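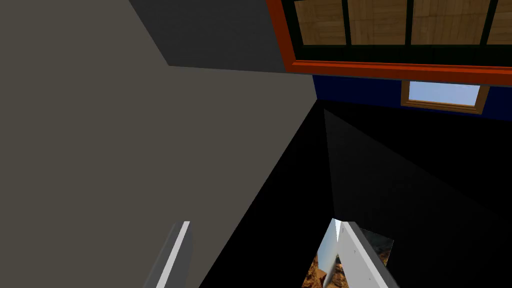

4. Recording demonstrations in the simulator

This section covers recording a task by remote control in the Stiron simulated workspace. For demonstrations given by hand on the physical arm, see Section 5. Complete the installation steps in Section 2 and the controller pairing in Section 3 before you start.

4.1 Before you begin

You need:

A workstation with the Stiron simulator installed and licensed
One paired Fenell hand controller, charged
A task file (.task) for the scene you intend to record
Write access to the project folder

Close any other program that uses the graphics card. The simulator will run alongside them, but frames may be dropped, and an episode with dropped frames is rejected when it is saved.

4.2 Starting a session

1. Turn on the hand controller and set it on its cradle.

2. Start the simulator and choose Session > New.

3. Select the task file. The scene loads with the arm in its start position.

4. Enter an operator name. The name is written to every episode in the session and cannot be edited later.

5. Choose Wrist View from the View menu. The main window now shows the scene from the wrist camera, with the gripper fingers at the bottom.

6. Check the status bar. It must read Ready before the controller will take over the arm.

Note: The wrist camera turns with the gripper. When the wrist is tilted up, the view can be filled by walls, cabinets and ceiling with no work surface in it. The horizon is not corrected. If you lose your bearings, open the Overview panel (F4) and keep it beside the main window until the arm is back over the work area.

Note: Unlit parts of a scene are drawn dark or fully black. Do not raise the brightness setting during a session – it changes the recorded images as well as the display.

4.3 Taking control of the arm

1. Lift the controller from the cradle and hold it level, at a comfortable height.

2. Press and hold the clutch (lower button). The gripper follows your hand for as long as the clutch is held.

3. Move your hand slowly in each direction and confirm that the gripper moves the same way. If left and right are reversed, release the clutch, return the controller to the cradle and repeat the alignment in Section 3.4.

4. Squeeze the trigger to close the fingers. Release it to open them. The opening is proportional to the trigger position.

5. To reposition your hand without moving the arm, release the clutch, move your hand, then press the clutch again.

Caution: If the same workstation is also connected to a physical arm, set the output selector to SIM ONLY before pressing the clutch. In MIRROR mode the physical arm repeats every motion made in the simulator. Keep people clear of its reach.

4.4 Recording an episode

1. Move the gripper to the start region given in the task file.

2. Press Record (upper button). A tone sounds and the episode timer starts.

3. Perform the task at an even pace. Short pauses are acceptable. Long pauses are kept in the recording and will be learned along with the motion.

4. Hold the final position until the second tone.

5. Press Record again to stop.

6. Select Keep or Discard. If you select neither, the episode goes to the Pending folder.

The maximum episode length is 300 seconds. Recording stops by itself at the limit and the episode is marked Incomplete.

Discard the episode if:

the gripper passes through a wall or a piece of furniture
the object is dropped and recovered, unless the task file allows retries
the clutch was released during a grasp
the wrist camera was pointed away from the work for most of the episode

Note: A brief look away from the work is not a fault. Large wrist rotations are often needed to reach handles and high shelves, and the camera will swing through the room as they are made. Make these turns in one smooth motion.

4.5 Reviewing episodes

1. Choose Session > Review.

2. Step through the episode with the arrow keys. The camera view and the joint plot move together.

3. Mark the end of each stage (reach, grasp, move, release) with the M key.

4. If a stage cannot be seen from the wrist camera, switch to the Overview track and mark it there.

5. Save. The review status changes from Open to Checked.

The reference set supplied with the software is called Tiongson. It contains 1,740 episodes, of which 822 include stage marks. Use the marked episodes as a guide to pace and to where each stage should end. Do not record into this folder; updates overwrite it.

4.6 Error messages

E-11 Controller lost. The controller is out of range or its battery is low. The arm stops where it is. Return the controller to the cradle and wait for Ready.

E-14 Joint limit. A joint has reached the end of its travel, most often wrist rotation. Release the clutch, choose Arm > Unwind, and start the episode again.

E-20 Frame mismatch. The number of camera frames differs from the number of joint samples. The episode cannot be repaired. Discard it.

E-23 Export refused. The session contains Open or Pending episodes. Finish the review, then export to Nernonach as described in Section 6.

Section last revised January 10, 2026. Text: Princess Baluyot. Technical check: Noel Navarro.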